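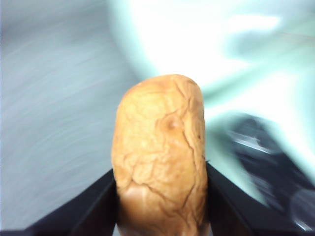

TRASTLOW, February — Minemach is pausing sales of its Emska bread-handling arm while it fixes a fault that let the machine squeeze harder than it was told to. The fault affects arms running the winter software update, and it shows up when the arm changes speed with something already in its grip. A soft, wrinkled roll held upright between two black fingers is a fair picture of the job the Emska was built for, and of how little room there is for error in it. Press too lightly and the roll lands on the floor. Press too hard and the customer gets something closer to a cracker.

The fault came to light at Barrios, a bakery supplier that uses the Emska to move rolls from cooling racks to packing trays. During an early shift, one arm flattened 34 rolls in a row, set each of them neatly in its tray, and logged every one as a successful placement. By the machine's own standards the shift was going very well.

Staff pressed the stop button when the trays would no longer fill to the usual height. The arm stopped. It did not let go of the roll it was holding, and that is the part of the story Minemach takes most seriously. The grip should relax to a safe holding force within 2 seconds of a stop. On the arm at Barrios it stayed at full force for 18.

No one was hurt. The fingers on the Emska are padded and the motors are small, but a hand caught between them for that long would have been sore, and its owner would have had every right to complain in writing.

"We spent a long time teaching this arm to be gentle, and then we sent out an update that made it forget," said Rok Milošević, head of product safety at Minemach. "The log said everything was fine. I have read that log many times now and I still find it very persuasive."

Minemach has traced the problem to the way the update reads the pressure sensor in the fingers. When the arm sped up or slowed down, the software took the jolt as a sign that the roll was slipping and tightened its hold. It then kept the new, higher force as its starting point for the next roll. The stop delay came from the same piece of code, which waited for the roll to "settle" before easing off. A roll that has been pressed flat is about as settled as bread can be, but the software did not see it that way.

Customers running the winter update should switch their arms off at the main power and leave them off until the fix is installed. The stop button alone should not be relied on to release the grip. If something is caught in the fingers, cut the power and turn the manual release at the base of the gripper. Arms still on the autumn software are not affected and may be used as normal.

The corrected software is in testing at the Trastlow plant, where it is being tried on fresh rolls, stale rolls and a foam block that has so far made no complaint. Minemach engineers will install it in person at each customer site and check the release time before the arm goes back to work. There is no charge for the visit. Barrios has been paid for the rolls.

Sales of the Emska will resume after the testing is complete. Minemach has not set a date, having set one for the winter update and met it.

Customers with questions should contact the Minemach service desk in Trastlow. Please have the arm's serial number ready.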